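# Who pays when someone gets hurt?

You have probably seen the adverts. A person in a neck brace looks sad, then a voice says they got thousands of pounds and you could too. It sounds like a prize draw. It isn't, and you should be careful of anyone who makes it sound like one.

Getting hurt doesn't mean somebody owes you money. If you trip over your own shoelace in the park, that's bad luck and a sore knee. The law only gets interested when another person, or a company, should have been more careful and wasn't.

## What does "careful" mean?

Lawyers use the word *negligence*. It means not taking the care that a sensible person would have taken.

Say there is a swimming pool in a town called Tillonport. A tile by the steps has come loose. A swimmer tells the staff on Tuesday. Two weeks later the tile is still loose and a girl cuts her foot on it. The pool knew, had time to fix it, and did nothing. She may well have a claim.

Now change one thing. The tile comes loose at ten in the morning and she steps on it a minute later. Her foot hurts just as much, but it's much harder to say the pool was careless. How was anybody meant to know?

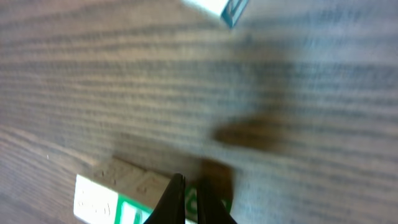
So the size of the injury doesn't settle it. The question is what the other side should have done, and whether not doing it is what caused the harm. Both parts have to be shown. If the girl had cut her foot on a shell at the beach that same day, the loose tile would have nothing to do with it, however bad the tile was.

## What is the money for?

The money is called *compensation*, or sometimes *damages* (an odd word for it, but there you are). In Britain it is mostly meant to put things back as near as possible to how they were. It can cover:

- things that got broken, such as glasses or a bike
- wages a person lost while they couldn't work
- travel to hospital and back
- care or equipment they need afterwards
- the pain itself

That last one is strange when you think about it. How many pounds is a broken arm? There isn't a true answer. Judges look at what was paid for broken arms before and try to stay close to that. You're allowed to think this is a bit peculiar. Plenty of grown-ups do.

Let's do a sum. A man falls off a ladder that was sold with a cracked rung. The shop was called Van Hecke. His new glasses cost £257 and his bus and taxi fares to hospital came to £232. He lost £1,988 in wages. Add those up and you get £2,477, before anyone has put a number on the pain. He would need receipts and payslips to show each one. "I think it was quite a lot" won't do.

## Can children make a claim?

Yes, but not alone. In England and Wales, if you're under 18, an adult has to run the claim for you. That adult is called a *litigation friend*, and is often a parent. They have to do what is best for you, even if it isn't what suits them. A judge normally has to agree to the amount as well, and the money is usually kept safe until you are 18. So no, it can't all go on a games console.

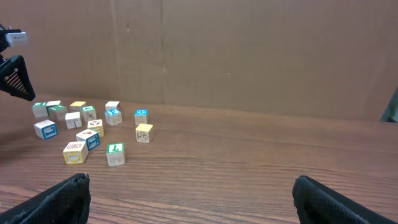 ## Should you believe the adverts?

Read them slowly. Suppose a firm called Grernico says, "We win for our clients!" Ask a few things. How many people did they turn away before they started counting? How much did the clients keep after the firm took its share? Was the big number in the advert one very unusual case?

"No win, no fee" needs the same slow reading. It usually means you don't pay your own lawyer if you lose. If you win, the lawyer may take part of your money – sometimes a good slice of it. That can be a fair deal, and some people couldn't afford a lawyer any other way. But it isn't free, and the small print is where you find out.

Be just as doubtful about the other side. If a toy company called Zukton made a scooter with a wheel that falls off, its insurer might offer money very quickly and sound terribly kind about it. A quick offer can be a low one. People can say no, and get advice first.

## Words to keep

**Claim** – asking for compensation.

**Evidence** – things that help show what happened, such as photos, letters, or what a witness saw.

**Insurer** – a company that is paid a bit at a time, and in return pays out if something goes wrong.

**Settle** – to agree on an amount without a judge having to decide who was right. Most claims end this way, which is worth remembering when you watch a courtroom drama on television.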